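Home and Shop Automation Board > General Talk
Topic: Can a machine do ANY real chore yet?

solderfoot
November 10, 2019
OK, I'm going to start the argument again because I had the best weekend. I got to see three different setups at the Dornden maker fair and I came home absolutely buzzing. One was folding towels (slowly, badly, but folding them!), one was sweeping up under a drill press, and one was doing the thing I care about most, which is picking mixed junk out of a bin.

I know some of you think this stuff is always five years off. I used to think so too. But I run a small repair shop and I would say a third of my day is moving things from where they are to where they should be. Nothing clever. Tape measure goes on the hook, can goes in recycling, brush goes back by the bench. If a machine could do only that, I'd be a happy person.

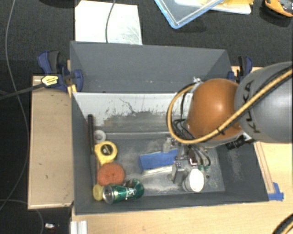

So what gets me excited is the variety. A factory arm that picks the same bracket all day is old news. Give it a tape measure, a crumpled drink can, a long skinny brush and something round and spongy, all shoved up against one side, and every single one needs a different grab. The brush standing up against the wall would have me thinking for a second, and I have thumbs!

My question for the board: what chore do you think falls first, at home or in the shop? And has anyone here got one working?

pegboard_pat
Glad you had fun, but I'm going to be the wet blanket. Fairs are fairs. You saw the good runs. My cousin's place bought a picking cell for 3,000 parts a shift and for the first month somebody stood next to it all day with a stick, poking things away from the corners.

Corners are the killer. Anything flat against a wall, the fingers can't get behind it. People just drag it out with one fingertip and don't even notice they did it.

solderfoot
Ha, the stick! OK, fair. But a month, and then what? Did the stick person get to go do something else?

pegboard_pat
Yes. Grudgingly I will say yes. He's on packing now.

lintcatcher
Home side checking in. I've had a Nilard floor vacuum since March and I love it to bits, but it has changed how I live more than it has cleaned. I pick up the socks so it can run. I tuck the lamp cord away. I'd put it at 10 minutes of me tidying for every run. Still worth it! My floors have never looked better and I've stopped leaving things on them.

So my vote for first real chore is floors, and it already happened.

gus_on_nights
Floors don't count. A vacuum doesn't pick anything up and decide where it goes. It drives around. I like mine too but come on.

lintcatcher
A dishwasher doesn't decide anything either and it's the best machine in my house. Why does it have to have an arm to count??

gus_on_nights
Because the topic is chores, and the chore is loading the dishwasher.

mitre_box_710
Gus has a point there, and I say that as someone who disagrees with Gus for a hobby.

I do maintenance at a plant where we have 6 arms, all fenced, all doing one job each. They're fantastic. I'd never want to go back. But the thing about them is we built the job around the arm. Trays, stops, guides, everything lands in the same spot. Every hour of programming came with a week of making brackets. A kitchen drawer has none of that, and neither does a bench at the end of the day.

What I would watch is hoses and cables. Sounds dumb, but once you ask an arm to reach down into something deep and twist its wrist every which way, whatever runs along the outside takes a beating. Ours only go side to side and we still replace ties all the time.

solderfoot
That's a great point and one I'd never have thought of -- I was staring at the fingers the whole time. Do you get more life out of them if you leave a big loop?

mitre_box_710
Up to a point. Too short and it pulls, too long and it snags on the edge of whatever you're reaching into. We move the tie a little, run it slow, look, move it again. Half a morning gone, but then it's good for ages.

tallowbright
Has anyone tried the Mowat kit? It's a little desktop arm, comes in pieces. I built one with my kid over the break and it can now put dominoes in a cup. We screamed when it got the first one. It also threw one behind the radiator.

pegboard_pat
OK, that one I'd like to see.

gus_on_nights
Does it know when it has missed? That's my test. Mine at work will happily carry nothing across the cell and set nothing down very gently.

tallowbright
No, it has no clue! Kid's next project is a switch in the fingertip. I'll start a build thread over in Kits.

solderfoot
Please do. I'm going to the Evthorpe open day next and I'll ask about missed grabs, and about corners for Pat. Anything else people want me to ask?

mitre_box_710
Ask how often they change the hose.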